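Knitters and laundry-doers wanted for a home clothing care study

Skurklow is looking for 50 adults in the Flarport area to take part in a study of how people wash, dry, fold and store knitwear at home. The study starts in May and runs for nine weeks. You do not need any special skill. If you own sweaters and look after them yourself, we would like to hear from you.
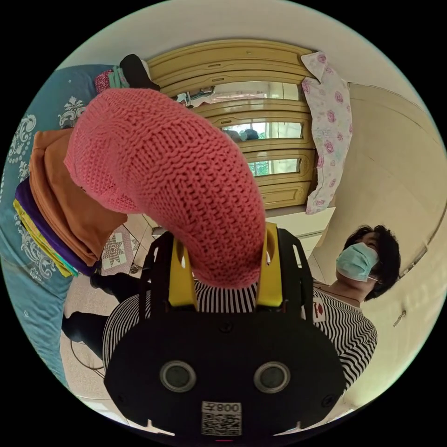
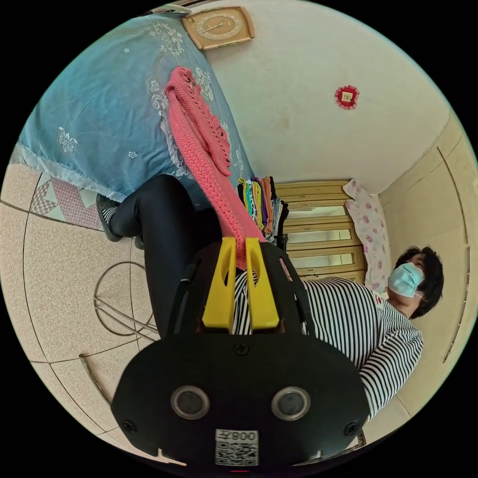 Both photos: a pink knitted garment.

What the study is about

Most advice on knitwear comes from care labels, and many people cut those off or stop reading them. We want to know what people do in their own homes - how often they wash a sweater, whether they hang it or lay it flat, where it goes in summer, and what makes them decide it is worn out. The results will be used to write a plain-language care guide, which Zaltton will print and give out free at its yarn and mending shops.

What you will do

- Fill in a short form about the knitwear you own.
- Keep a paper diary for nine weeks. Write down each time you wear, wash, dry, fold or mend a knitted item. Most entries take a minute or two.
- Set aside one sweater or cardigan for us to look at. We will check it for pilling, stretching and loose stitches at the start and again at the end. It stays yours and you can wear it as usual.
- Come to one group talk at the Achari Building, second floor. Talks begin at 6:30 p.m. and last an hour.

Who can apply

You must be 18 or older and live within a bus ride of Flarport. You should own at least three knitted items, in any fiber. Hand knits, store-bought and secondhand are all fine. We would like to have people from large and small households, including people who use a shared laundry room or a laundromat. Only one person per household, please.

You can't take part if you work for Zaltton or for a dry cleaner.

Payment

You will get $50 when you hand in your finished diary. Bus fare to the group talk is paid separately - keep your ticket. If you leave the study early you can still keep the mending kit we give out at the start.

How to apply

Pick up a form at the front desk of the Achari Building or at any Zaltton shop. Forms can be left at either place. Tell us what kinds of knitwear you own and the best time of day to call. We will call everyone who applies, including those we can't place.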